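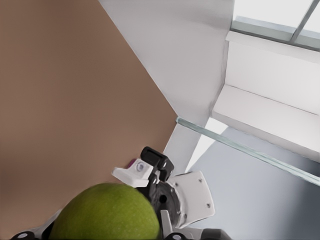
Desk under the window: sun fade, drafts, worth it?

Home Office Layouts > Small Rooms

stulier_st
Moving apartments in September and the second bedroom is going to be my office. One window, white sill, radiator on the opposite wall. Spouse wants the desk right up against the window, I want it on the side wall. We've been going round on this for a week.
Her side: daylight, view, nicer to sit at. Mine: glare on the monitor, sun on the desktop all afternoon, cold in winter.
Desk is brown, plain top, nothing fancy but I like it. Budget for the whole room is 1000 so I'm not buying another one in two years.
What did you all do?

kestrel_hm
Side wall. Always side wall. Window on your left if you're right handed so your hand doesn't shadow the paper. Done.

Ileana Chiriac
I've had mine facing the window for 8 years, two different apartments. Wouldn't go back. Glare is only a problem if the light comes from BEHIND you and lands on the screen. Facing the window the issue is your eyes fighting the bright background, and a thin roller shade takes care of that. Mine stays half down most of the day.
Fading is real though. I had a lamp base in one spot the whole time and there's a dark circle under it now.

dunmore72
Which way does it face? Can't answer without that. North, go for it. West, good luck at 4 pm.

stulier_st
West. Sorry should of said.

dunmore72
Then your spouse is wrong, sorry to your spouse.

Ileana Chiriac
Disagree. I'm west in this place. Shade comes down at 3, goes back up around dinner. Couple of hours. The rest of the day it's lovely and you're not staring at drywall.

kestrel_hm
You're closing the shade for the exact hours you'd want the light. So what did you gain? On the side wall I never touch the blinds.

Ileana Chiriac
Morning. I gained the morning. And somewhere to rest my eyes, I look at a screen all day and having something far away to look at helps a lot. My headaches went way down. Could be other stuff but I'm giving the window credit.

plainpine
Nobody has asked about the finish on the top. Oil finish will go lighter or darker depending on the wood, lacquer with UV blocker holds up longer but not forever. If it's laminate it'll probably be fine for years. What is it?

stulier_st
No clue, bought used. Smooth, kind of matte. Previous owner said it was a Zovari, no label on it anywhere.

plainpine
Turn it over, look at the underside and the edges. If the grain runs over the end, solid or veneer. If there's a strip glued on the edge, laminate or veneer. Test: leave a book on it for a month in the sun. If you see a rectangle you have your answer, and you move the desk.

mo_haverty
Window film! Did this in my rental, peels off after. I used the Zeda stuff, the clear one. Cuts down the heat too. Took an afternoon and a lot of swearing, spray way more soapy water than you think. You cant tell it's there.

dunmore72
Check with the landlord first on film. Some double glazed windows can crack from the heat build up and then it's your bill. I had a quote of 419 for one pane.

mo_haverty
Fair. Mine's single pane so didn't come up.

rtk_oslin
Different angle. Leave a gap. Everybody jams the desk against the sill and then can't open the window, can't clean behind, cables pinched, pens roll down the back. Hand's width at least. And measure sill height vs desk height BEFORE you move anything. Mine stuck out over the desk and the monitor wouldn't sit back far enough. Ended up on an arm.

stulier_st
Good point, hadn't measured. Which arm?

rtk_oslin
Ryu, the single one. Clamp is ok. Drops a little with a heavy screen, tighten the bolt and it stops. Not in love with it but fine for the price.

kestrel_hm
Put it at a right angle to the window. Short end of the desk toward the sill. Light from the side, view if you turn your head, no glare either way. Every office book says this and every thread ends up here.

Ileana Chiriac
OK that one I'd live with. Eats floor space though, in a small room the desk sticks out into the middle. How big is the room?

stulier_st
Small. Closet door opens in too. Perpendicular might block it, will tape it out on the floor.

dunmore72
Tape is the way. Open the closet with the tape down. Sit in a chair and push back. People forget the chair.

plainpine
Also winter. Old window plus bare arms on the desk is miserable. Foam strip round the frame, couple bucks. Do that before spending on film or shades.

kestrel_hm
My neighbor spent 3000 on new windows so she could sit by them. Moved to the couch.

stulier_st
Update. Taped it out. Perpendicular clears the closet, barely, if the chair's tucked in. Spouse says it "counts as by the window" so we have a deal. Sill is up to an inch higher than the desktop depending which end I measure, floor's not level I guess. Getting a roller shade and the foam. Skipping film for now.
Book is on the desk as of this morning, will report back.

plainpine
What book

stulier_st
Tax guide. Didn't want to fade a good one.

mo_haverty
Post how the foam goes, mine came off after one winter, wondering if I got the wrong kind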